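How to move a mixed-goods packing bench over to automated picking, and look after the people who work on it

Last updated July 10, 2024

This guide is for shift leads and small site managers who are about to have part of their hand picking taken over by a robot arm. It is based on the changeover at our returns and repacking site in Kutham, where goods come back from customers in no particular order and have to be sorted, checked and boxed again. Your site will differ. The order of the steps should still hold.

The guide does not cover buying the equipment, guarding or the electrical work. Your supplier and your safety adviser deal with those. It covers the jobs, the training and the daily routine.

Before you start

You need the following in place:

A list of the goods handled at the bench, taken from your own stock records.
A written description of each job at the bench as it is done now.
An agreed date for the first demonstration session.
A way for staff to raise questions without going through their direct lead.
Paid time for everyone who will be asked to help with training the system.

The last item was missing from our first plan. We had expected people to record demonstrations in the gaps between deliveries. There were no gaps, and the recordings made at the end of a shift were poor. Paid, rostered time fixed both problems.

Step 1. Write down what people do

Do this before anyone talks about what the robot will do. Sit with each person for a full working session and write down every action, including the ones that take a second or two. Picking up and putting down is only part of it. People at our bench also turn an item to read its label, squeeze a packet to see whether it is sealed, set aside something they want to ask about, and clear their own working space as they go.

Show each person the notes and let them correct them. At Kutham the corrected list had 43 separate actions on it. The list we had started with came from an old procedure sheet and had far fewer, and several of those were no longer done at all.

Keep this list. You will use it three more times.

Step 2. Sort the actions into three groups

Group A is anything you would like the machine to do from the first day. Choose actions that are repeated often and need little judgement, such as lifting a rigid item and placing it in a box.

Group B is anything that might move over later. Soft packets, cables, straps and anything that rolls usually go here.

Group C stays with people. Put in it any decision about whether goods are fit to be sold, anything involving a broken container, and anything where the customer has left a note.

Do the sorting with the people who do the work. They will move items out of Group A that you thought were easy. A bottle on its side is a good case. It looks simple to pick up, but a bottle with a loose cap needs to be lifted a certain way, and an experienced packer feels that before the bottle is off the bench.

Step 3. Tell everyone what it means for their job

Hold this meeting before any equipment is brought in. Say plainly:

Which tasks are moving.
Which posts, if any, are affected, and when that will be decided.
Whether hours or pay will change.
What new tasks there will be, and how people can apply for them.
What will be recorded during the demonstrations and who will see it.

If you do not know an answer, say so and give a date when you will. We held the meeting twice, once for each shift, and used the same printed sheet for both so that people could compare what they had been told.

At our site no posts were removed. Two packing posts became mixed posts, half packing and half checking the machine's work. The rate for the mixed post was set higher than for packing alone. Settle this kind of thing early. People are being asked to teach a system part of their own work, and they will want to know the terms before they agree to it.

Step 4. Plan the demonstrations

The system we use, which is called Birov on our site, learns from people doing the task with a hand-held gripper. The person holds the gripper, opens and closes its fingers, and moves items as they would by hand. A camera on the tool records each attempt. No programming is needed from the person doing it.

For each action in Group A, decide:

Where the item starts.
Where it should end up.
What counts as a finished attempt.
How many attempts you need.

We aimed for 155 attempts for each action and reviewed the results before recording any more. Your supplier will give you a figure for your own system. Ask what it is based on.

Keep sessions short. The gripper weighs more than people expect when it is held out over a bench, and wrists get tired. We settled on twenty minutes with the gripper followed by at least forty minutes of other work. Have both left-handed and right-handed people take part, and let each person set the height of the surface before they begin.

Step 5. Set out the surfaces

Do not tidy everything away for the recordings. A system that has only seen a clear surface will struggle with an ordinary one. Set up several places with different lighting and different things lying about, and use a mix of goods: boxes, bottles, tins, cups, paper, small tools.

We used the bench itself, a trestle table in the goods-in area and some ordinary desks. Change the layout between sets of attempts. Move the lamp. Swap one box for another with a different height of side. Leave a few items in place that have nothing to do with the task, so the system learns to leave them alone.

Two rules apply to every surface:

Nothing personal goes on it unless the owner has agreed.
Nothing goes on it that would matter if it were dropped.

Step 6. Record

Start each attempt with the fingers open and a short pause above the surface. Approach the item at a steady pace.

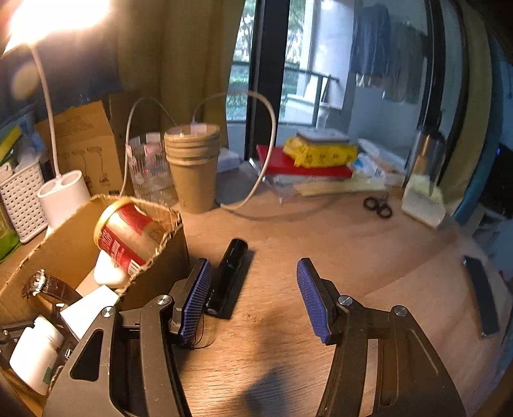 Close on it firmly enough to lift, and no more. Move it to the end point, open the fingers and draw back before you stop recording.

If an item slips, carry on and pick it up again. Mark the attempt as a recovery. These attempts are useful and should not be deleted. If you knock over something else, stop, mark the attempt as failed and reset the surface.

Small dark items are worth extra attempts. They are hard to make out against a dark mat, and in our first round the system missed them more often than anything else. Cables lying across the surface should be left in some attempts and cleared in others.

One person records while another keeps the log. Swap over after each set. The log needs only the surface, the action, the number of attempts and any remarks. Do not put the name of the person holding the gripper in the log. We agreed this with staff at the start, and it kept the recordings from being used to compare one person's speed with another's.

Step 7. Run the machine beside people, not in place of them

For the first weeks the arm should work on a share of the goods while the bench carries on as before. We gave it 97 items a shift, all from Group A, with a person from one of the mixed posts checking every one.

Set a clear rule for stopping. Ours is that anyone on the floor may stop the arm for any reason and is not asked to justify it at the time. The reason goes in the log afterwards. In the first fortnight the arm was stopped often. Most stops were for items that had been put in the wrong stream before they reached it, and that led us to change how goods-in labels its crates.

When the share goes up, raise it in one step and hold it there. We went from 97 to 400 items a shift at the start of August last year, and with hindsight there should have been a stage in between. The arm coped with the number. The person checking did not, as the checking had been timed for the lower figure and nobody had worked it out again.

Step 8. Go back to the list

Take out the list from Step 1 and go through it with the same people. For each action, ask whether it is still done, who does it now and whether it takes longer or shorter than before.

We found three changes we had not planned for.

Clearing the working space had been part of every packer's routine. Once the arm took over lifting and placing, the surface around it filled up with scraps and empty packets, and this had to be added to someone's duties.

The simple items had given people a rest between the awkward ones. With those gone, every item left on the bench needed thought, and packers were more tired by the end of the shift. We brought in an extra ten-minute break and moved people between the bench and the checking post every two hours.

New starters used to learn on the simple items. They now spend their first week on hand packing at a separate bench, with goods held back from the arm for that purpose.

Step 9. Keep it going

Put a review in the diary every three months. Record new demonstrations when the goods or the packaging change. Rotate who does the recording so that the skill does not rest with one or two people.

Our second site, Trornora, is starting at Step 1 now and is using its own list. We did send them ours, but the work there is mostly boxed spares and very little of it matched.

Common problems

The arm hesitates over a surface it has not seen before.
Record a short set on that surface. Check the lighting first, particularly if a window is behind the goods.

The arm grips soft packets too hard.
Move them back to Group B and pack them by hand until new recordings have been made.

Staff stop volunteering for demonstrations.
Check whether the sessions are being rostered as paid time or have slipped into breaks. Ask whether people have been shown any results. We now run a short viewing after each round.

The finger pads wear unevenly.
Replace both together. Ours come from Michailidis and are changed with the monthly service. Keep a spare pair at the bench.

The log and the recordings do not match.
Stop and sort it out before the next session. Recordings without a matching log entry are set aside and not used.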